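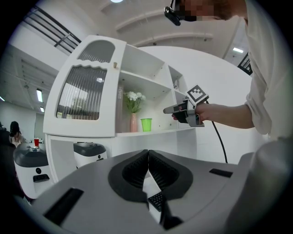 ## Foststead share house, kitchen and laundry check (April)

- [x] **Smoke alarm, hall.** Works. Loudly. Neighbours now know too.
- [x] **Fire blanket.** On its hook, behind the calendar. Moved the calendar.
- [ ] **Dryer lint filter.** Grey felt, enough for a modest hat. Clean every load.
- [ ] **Power board by kettle.** 2 heaters plugged in. Pick one.
- [x] **Hot water.** 55 at the tap. Fine.
- [ ] **Back step.** Still wobbles. See last April.

Checked by Santosh Sisodia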